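Updated 1st September

Many people ask me if a kitchen scale shows less when you weigh a thing in a moving lift, or on a high mountain. For the home it is of no importance, but the same physics can help you with small daily jobs.

## Weighing without mistakes

A scale does not feel mass, it feels how hard something presses on it. Put it on a hard, level table. On a carpet the small feet sink and the case may touch the floor, so part of the load goes past the sensor.

Check it with water. Fill a jug with 200 ml of cold water, press tare before you pour, and you should read very near to 200 g.

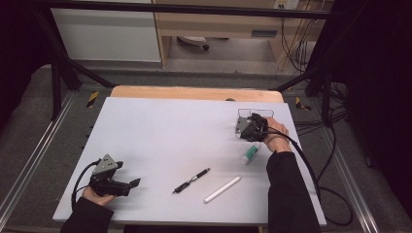
Ingeborg Nolte wrote to me that her old Reinholz scale was correct with small loads and wrong with big ones, so she now tests with two litres also, which should give 2,000 g. I find this a good habit.

## Opening a tight lid

Warm the metal lid under the hot tap for half a minute. Metal grows more than glass when it is heated, and the lid lets go a little. Dry it well before you turn, as wet hands lose most of their grip.

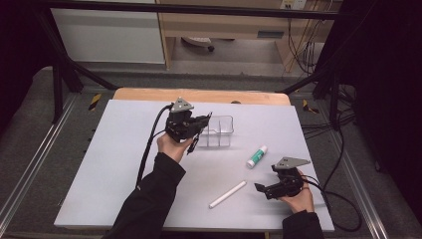

## Cooling soup faster

Pour it into a wide, low dish and stand the dish in cold water. Stir from time to time, and change the water when it feels warm.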